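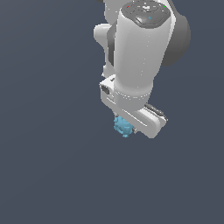
Do you need a finished arm before you start on the gripper?

You can get most of the gripper worked out in a simulator first, as long as the part you load in is the same size as the one you plan to pick up.

Hi everybody,

I promised Deepak a proper answer and then let it sit, so here goes, and sorry for the length. If you only care about the parts order, skip down to where I talk about the Prornico motors.

His message first, trimmed a little:

On Mon 29 July, Deepak Pal wrote:

> Nisha, I read your post about the gripper twice and I still
> don't get why you are spending your evenings in Tromon
> when the fingers are sitting on the bench half printed.
> When I built mine I just bolted it on and fiddled until it
> worked. Took a weekend.
>
> Also, why that awful part? Four knobs and a big hole in the
> top. A plain block would tell you if the thing closes or not.
> Start easy!
>
> Third thing. You said 40 mm of opening is enough. Enough
> for what? My old gripper opened way more than that and I
> still wished for more.
>
> And are you coming to the shop on the build night or not,
> because somebody has to sign out the drill press.
>
> Deepak

OK. Taking these out of order because the last one is easy: yes, I'm coming, and I'll sign out the drill press if you bring back the good center punch.

On the simulator. I don't think your way was wrong, Deepak, and I've seen your gripper pick up a roll of tape and hand it across the bench like a waiter. But you have your own arm in your own garage, and you can fiddle with it at two in the morning if you want. The arm at Skokow is shared by the whole shop and I get it one evening a week, if the laser cutter folks haven't put their stuff on that table. Last month I spent a whole session on getting the wiring through the wrist and never closed the fingers once. With Tromon I can sit at the kitchen table with a bowl of cereal and try a grasp, hate it, change the finger, and try it again. The arm model in there isn't the one we have at the shop, by the way. It's the stock seven-joint one that comes with the package, and I left it alone because what I'm after is the last few inches.

I also like that I can turn stuff off. When I first set it up I had a bench model and a wall and even a lamp (I was very proud of the lamp), and it ran like molasses. So for a lot of the lift checks I point the camera at the arm with nothing behind it. Ugly, but quick, and I can see the fingers.

On the awful part. It IS awful, and that's why I picked it, but also it's the part we need. Some of you will remember Nilton Giraldo's pump project, the one that's been in pieces on the back shelf. The body is this squat round thing with four lugs around it and an opening on top, and we want the arm to lift those out of a tray and set them down lug side right. A block would be a nice first day, I agree, and I did do a block for my first day! The fingers closed on it every time and I learned nothing about my fingers. With the pump body, if you come in at a bad angle you get one finger on a lug and the other on the curved side, and then it twists as it comes up. I made it light blue in the model so it shows up against the gray. No other reason, the real ones are going to be whatever filament Nilton has left over.
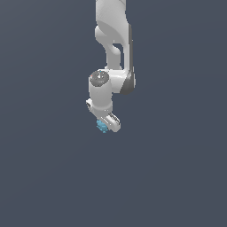
How do you tell a good grasp from a lucky one?

Run the same grasp again with the part turned a little each time, and keep it only if it still holds through the whole range.

That's the rule I've been using, and I wrote a little script for it. It picks a starting angle for the part, runs the approach, closes, lifts, waits, and writes a line to a text file. I've got 1,076 of those lines now. I'd love to tell you it's a beautiful data set but I changed the finger shape partway through and didn't note where, so the early part of the file is mush. Put the finger version in the file name, people. I now do.

From the part of the file I trust, the trouble comes in two kinds. One is when the part starts with a lug pointing straight at a finger. The finger pushes the lug before it gets to the body, the part swings, and by the time the second finger arrives the thing is sitting crooked. The other kind is when I come down too low, so the fingers grab under the widest bit of the belly and squeeze it upward like a wet bar of soap. In the simulator it pops out and sails off into the void, which made me laugh the first few times.

Your question about the 40 mm, Deepak. The pump body is 36 mm across if you measure between the lugs, on the bare round part. So 40 mm gives me two on each side when I'm centered. You're right that it's tight. If I'm grabbing across the lugs it doesn't fit at all, which I decided was fine, because I never want to grab across the lugs. What I hadn't thought about until I stuck a camera down by the fingers is how much of that slack I lose when the part isn't centered. The gap on one side gets used up and the other side has loads. I'd been looking at everything from up above and it all looked great from up there.

So I moved the camera down low and stepped through slowly, and that has been the most useful thing I've done on this whole project. I wish I'd done it before I printed anything.
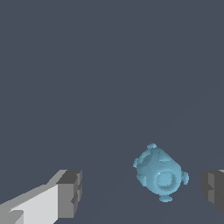

Close view of the pump body between the fingers, sitting nearer the right one.

I've made two changes since. The first is in the script, so it's free: before closing, the arm now shifts sideways to split the gap. I get the part position straight from the simulator, which is cheating, and on the real arm we'll need a camera or a tray with pockets. I vote tray. Nazmiye Türkmen has already offered to cut one and I'd rather have her cut a tray than have me write vision code, which would take me until the end of August and make me unpleasant to be around.

The second is the finger tip. The old tip was just a flat end. The new one has a shallow step in it with room for a strip of rubber, so the rubber isn't the first thing to catch when the finger slides past a lug. I'm not sure how thick the rubber should be. I have some bicycle inner tube and some of that shelf liner with the bumps on it, and if anybody has strong feelings about either one, write me. The simulator is no help here. I can type in any friction I like and it will believe me, and for a while I had it set so high that the fingers could have lifted a bowling ball.

Now the motors. Prornico has the small servo with the metal gears back in the shop and I want to put in one order for everybody. I need two for the gripper (one to use, one to cook, going by past form). Sarita Katiyar wants one for her camera mount. If you want in, reply to me and not to the whole list, please, since last time I had to dig the orders out from under the argument about solder. The horn that comes in the bag is plastic and I don't trust it. Sarita has been drilling aluminum ones and says she'll do a few more if somebody brings her flat stock.

Same goes for the bracket. The hole pattern on the wrist plate at Skokow isn't quite what's on the drawing in the binder. I measured it with calipers and then I measured it again because I didn't believe it. I wrote the right numbers on the drawing in pencil. If you have printed a bracket from the old drawing, it's going to need a file and some patience.

What's left before I put anything on the real arm: I want the set-down to be as good as the lift. So far I've mostly been picking the part up and then calling it a night, and putting it down is where I think the lugs are going to bite me again, because one of them always wants to touch first and tip the whole thing over.

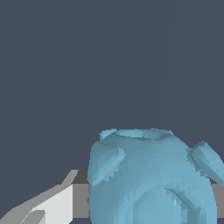
So for that I've put a plain flat surface back in, no walls and no lamp this time, and I'm lowering in small steps and opening one step at a time as well. My first try at letting go was to fling both fingers open at full speed, and the one nearest the lug clipped it on the way out. Slower helps. Backing straight up after opening helps more. I'd also like to try opening just far enough to clear the belly and no farther, but the script gets fussy about small moves and I need to read the manual on that, or get Nilton to read it to me.

My plan for build night is to mount the bare gripper with no servo in it, move the fingers by hand, and see if they line up. After that, one servo, low power, and a foam ball before we let it near a pump body. I figure around 18 minutes to get the mount on, and then Deepak will tell me I should've used longer screws, and I'll have to go look for longer screws.

If you want the finger files, they're in the Rastogi folder on the shop computer, under gripper. Take the ones with v3 in the name. The ones called "final" are not final – please don't print those. Somebody asked for the script too and I'll put it up once I've taken out the comments, some of which are rude about the part.

Oh, and Deepak, I'd still like to borrow your gripper for an evening if it's off the arm. I want to see how your fingers handle the lugs. Bring it with the center punch.

Nisha Nautiyal

Shares: 3 | Comments: 5

We use cookies to keep you signed in to the list archive. By reading on you accept them.

Back to top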